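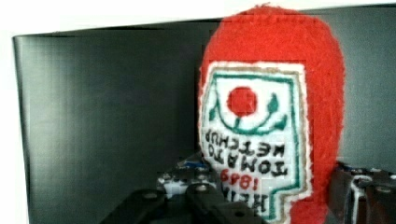 Ukorham Unified Schools | Office of Curriculum and Assessment | Staff Opinion

The Gate Should Open on Skills, and the Score Should Come Later

By Humaira Awan
29 June 2022

The district's self-paced middle school geography course runs on Sekeo. It has 26 lessons, each ending in a short check. A student who scores below the cut stays on the lesson and takes the check again. A student who reaches the cut moves on. The cut is a single number applied to the whole check, and I think that is the wrong design for this course. The contract is up for review in September, and the settings can be changed before then without a new purchase.

The argument for a single cut is easy to state. It is simple to explain to families. It produces one column in the gradebook. It treats every lesson alike, so a teacher supervising several sections can tell at a glance who is stuck. When the course was adopted these were real advantages, and I supported the choice.

The trouble starts with what a lesson check contains. A typical check in the map unit mixes four kinds of item: vocabulary, location recall, reading a scale or legend, and drawing an inference from two maps of the same area. The first two kinds are the majority in nearly every lesson. A student can miss every inference item, reach the cut on vocabulary and recall, and advance. The next lesson assumes the inference skill and builds on it. The student then meets the same weakness in a harder form, clears that check the same way, and reaches the unit test with a gap that no report has shown.

I reviewed the item-level export for the 449 students who completed the course this year. The export is not pleasant to work with. Sekeo tags items by lesson and item number only, so each item had to be matched by hand to the skill list in our own curriculum guide. Once that was done the pattern was plain enough. Students who struggled on the unit test had mostly passed the lesson checks on the first or second try. Their lesson scores looked ordinary. Their inference items, pulled out and read alone, did not.

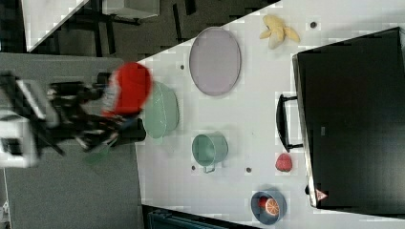

A second problem is the retake. The course allows three attempts before the teacher is notified. All three draw from the same small pool, and the order of the choices does not change. By the last attempt a student has seen most of the pool, along with the feedback screen that marks each response right or wrong. A higher score at that point may mean the student went back and studied the legend. It may also mean the student remembered the screen. The report cannot separate the two, and a teacher reading it has no reason to suspect the second.

Some colleagues would answer both problems by raising the cut. I disagree. A cut of 100 percent would indeed force every student through the inference items, but it would force them through every typing slip and badly worded distractor as well. There are several of those in the unit on rivers and drainage. It would also lean harder on the retake, and the retake is the weakest part of the system. Students would spend more time on the check and less on the maps.

What I would do instead is gate by skill. Each check would report two results: one for knowledge items and one for map-reading and inference items. A student would need to meet the cut on both. A student who met only one would be sent back to the part of the lesson that teaches the other, and the retake would cover that part alone. Sekeo already supports this under the name of grouped checks. We have never turned it on, mainly for the reason given above: the items carry no skill tags, and somebody has to write them.

Tagging is clerical work, and it is slow. I have done it for one export and can say that the tedious portion is deciding what to do with items that fit two categories. An item asking which of two towns is farther upstream can be answered from recall or from the contour lines. My rule was to tag by the least demanding route a student could take to a correct response. Other rules are possible. The rule matters less than writing it down and using it the same way across all units.

The retake pool needs work too, and here the cost is higher. New inference items need new maps, and maps are expensive to draw well. The Siriwardena map set, which our social studies classrooms already hold on paper, has enough paired sheets to support a second form for most lessons. Its license allows classroom reproduction. Whether it allows display inside a third-party platform is a question for the publisher, and I would want the answer in writing before anyone scans a page.
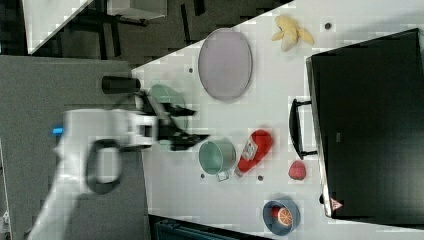 The gripper over a pale green bowl, with an oval plate on the same tabletop.

There are fair objections. The first is small numbers. Some lessons have so few inference items that a separate result would rest on very little evidence, and a single careless response could hold a student back. That is correct, and for those lessons I would pool the inference items with those from the lesson before and gate every second lesson. The second objection is that two results are harder to explain to a parent than one. They are a little harder. Parents already read report cards that list effort and achievement on separate lines, and I have not heard that this defeats them.

The third objection comes from teachers in the Oltow building, where the course is used for credit recovery. They point out that their students are short of time, and that any added gate will lower the completion rate. It probably will, at least in the first term. Completion is a count of students who reached the last screen. If the district wants that count protected, it should say so and set the cut accordingly. I would ask that we then stop describing the course as mastery-based in the catalog, where the phrase now appears twice.

My request to the review group is limited. Tag the items in the map unit and the rivers unit. Turn on grouped checks for those two units only, in one building other than Oltow, and leave the cut where it is. Pull the item export at the end of the unit test and compare it with this year's. If the inference results have not moved, the tags are still useful for rewriting the lessons, and the grouped checks can be switched off from the same settings page.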